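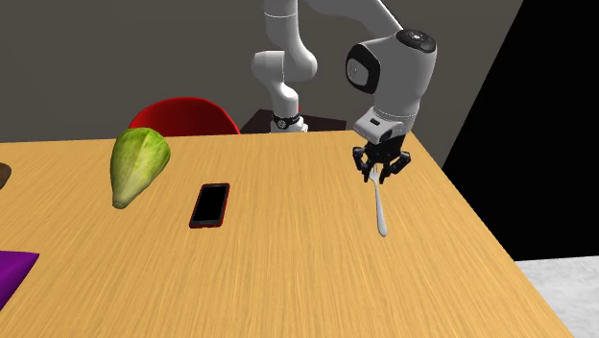

Pale wood table, white arm reaching over it.

So we have a table now! A real one, with four legs that all touch the floor (mostly, I'll get to that), and I have been insufferable about it for weeks, so I figured I'd put it all in one post and then my family can stop hearing it at dinner.

Some background for anyone who hasn't been reading since the Clorness apartment. For six years we ate off a folding card table with a vinyl top that my aunt gave us when we moved in. It was supposed to be for a month. You know how that goes. You put a tablecloth on it, you learn which corner not to lean on, and then suddenly you've hosted five Thanksgivings on the thing and your brother-in-law knows to hold the gravy in his lap.

What finally did it in was a jigsaw puzzle. 3,000 pieces, a harbor at sunset, so basically 3,000 pieces of orange. Edit Szénási and I had been at it every Thursday night since the fall and we had the whole border plus most of a fishing boat, and then one leg folded up. No warning. I was in the other room looking for my glasses and I heard what sounded like hail. Edit just came and stood in the doorway with a piece in her hand and said, "Well, I have this one."

I went shopping that weekend.

Can I tell you how much tables cost? I had no idea. I'd been picturing something like 300 dollars, which shows you how long it's been since I bought furniture in a store. The first place I walked into had a lovely oval one with a ticket that said 2,000, and the salesman told me that was before chairs. I said thank you and then spent ten minutes pretending to look at lamps so it wouldn't seem like I was leaving because of the price. I was leaving because of the price.

After that it was all secondhand listings, late at night, in bed, with the screen turned down. If you've never done this, a warning, it gets its hooks in you. I was only supposed to be looking for a table and I ended up with strong opinions about sideboards. I also learned that people will describe anything as "farmhouse." I saw a glass one described as farmhouse. And "solid wood" can mean that some part of it, somewhere, is wood.

The one I nearly bought belonged to a man out past the reservoir who wanted cash and wouldn't send measurements. He kept writing back "seats plenty." Plenty of what? I drove out there and it was a coffee table. A nice coffee table! But you'd have had to eat kneeling.

Then my neighbor Awuor Lema, who is the calmest person I know, mentioned over the fence that her cousin was moving back to Dakar and selling everything in the house, and did I want to come see the kitchen table before it went online. I was in the car before she finished the sentence, more or less. I still had my gardening clogs on.

It was against the wall with moving boxes stacked all over it, so I couldn't even see the top properly. I looked underneath instead, which is what my dad always did (he'd get right down on the floor in other people's houses, it was mortifying). The joints were good. Somebody had penciled MURÍN on the inside of one of the rails, in capital letters, and the cousin had no idea who or what that was. She bought it used too. I've looked it up every way I can think of and all I get is surnames. If anyone reading this knows of a furniture maker or a shop called Murín, please leave a comment, it's been keeping me up.

She wanted 90 dollars. I gave her 90 dollars and a jar of plum jam and felt like I'd robbed the place.

Getting it home was another story. Milovan Ivanov lent us his truck, and he came with it, because he doesn't let other people drive his truck. He had the table on its back and roped down before I'd found my gloves. Then at our end it wouldn't go through the front door. We tried it flat, on its side, legs first, legs last, and at an angle Milovan called "the piano angle." The legs don't come off. In the end it went around the house, over the hydrangea (sorry, hydrangea) and in through the back slider with the screen popped out, and Milovan ate an entire pan of cornbread standing up, which he had earned.

Now the finish. There were rings all over the top, and one big gray patch where I think a plant pot had lived. I know some people love that, the history and so on, but I wanted to put my elbows on it without wondering. I sanded it on the patio by hand because the power sander scares me. Coarse, then medium, then fine. It took four afternoons and I had sawdust in my ears. The rings went. The gray patch went mostly, and now it looks sort of like a rabbit if you're sitting on the window side.

For the oil I asked at Novden, the little paint and hardware place by the post office, and the woman there sold me the small can when I was reaching for the big one, so that's where I'll be shopping from now on. Thin coat, wait a bit, wipe off everything that hasn't soaked in, leave it overnight, do it again. I did three coats. Lay the rags out flat outside to dry, please, don't ball them up in a trash can. They can catch fire all by themselves and I had never heard that in my life until she told me.

About the wobble. There's a short leg, the one by the fridge. I bought felt pads in two thicknesses and neither one is right. One is too thin and two are too thick. At the moment it's sitting on one pad plus a bit of a cereal box. Kalliopi Omerović came over and offered to trim the other three legs to match, and her sister Nataša, behind her back, was shaking her head at me so hard her earrings were swinging. I gather there is a stool in that family that used to be a chair.

We've had people over twice since. The first time I put coasters out and hovered, and my husband told me I was making everybody nervous. The second time I made myself leave the coasters in the drawer. Red wine got spilled, by me, and it wiped right up.

Edit wants to start the puzzle over. Same harbor, same orange. We picked up the pieces with a dustpan, so there's a certain amount of dog hair in the box now, and I'm fairly sure we're short at least one bit of sky. I told her January. I'd like to have the table to myself through December, I've got pie crusts to roll out and it's the first time I've ever had room to roll one without hitting the toaster.

Pie post coming next, I still owe you all the pear one.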